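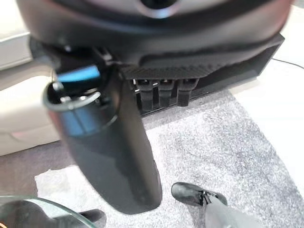
How does a robot learn to take hold of a thing it has never met before?
It learns from many short attempts made by a person guiding the arm, and after that from its own attempts, which we compare with the first ones.

About Flinadbridge
By Nandi Msimang
March 19, 2022

Flinadbridge is a small research company. We study one question, and we have studied it since we opened: how a robot arm can handle household objects when the room is not prepared for it. We do not build arms and we do not sell them. We develop the method of teaching, and we give it to partners who have a use for it.

The company was started by 3 people in a rented room in Cárdenas. In the first year we worked as most groups do, with one camera on a stand and a clean table. The results on the table were good. When we moved the same arm to a living room with a sofa and a rug, the results were poor, and we spent a long winter to understand why. The camera on the stand lost the object each time the arm came in front of it. Since then we work with a small camera at the wrist, close to the fingers, and we collect our data in rooms with furniture.

Our method: Ketari

Ketari is the name of our training method. It has three stages.

In the first stage a person moves the arm by remote control and makes 50 attempts with each object. We keep also the attempts that failed. In the second stage the arm works alone, and the method looks for the moment when its wrist view begins to differ from the views the person had. At this moment the arm stops and moves back a short way. In the third stage a person corrects only these moments. The rest of the attempt is left as it was.

The third stage is where we save the most time. A full session by remote control is tiring for the operator, and a tired operator gives uneven data. Short corrections are easier to make and easier to check.

What we found

Handles are harder than boxes. A box looks similar from many sides, but a handle seen from below by a wrist camera can fill a large part of the view, and the fingers must come to it from two sides without pushing it away. Dark objects with dark fingertips were our weakest case. In our last test of 300 attempts most of the errors came from the depth, when the fingers closed too early. We changed the way the method reads the edges near the fingertips, and the early closing became less frequent. It is not solved. Glass and loose cloth close to the object are also still difficult for us, and we report these cases separately so that they do not hide in the average.

How we work

Every test is planned on paper before the arm is switched on. The person who trains the method is not the person who scores it. If a result cannot be repeated in a second room, we do not publish it.

Our data tools are collected under the name Varura. Partners may use them to label wrist views and to replay an attempt step by step. A new version with a simpler labeling screen is planned for May.

We receive students for practical work and we are glad to hear from groups with the same problems. Please write a few lines on your robot, your objects and your rooms.

Shares: 3

Contact: Flinadbridge, Cárdenas office | © Flinadbridge, all rights reserved | Back to top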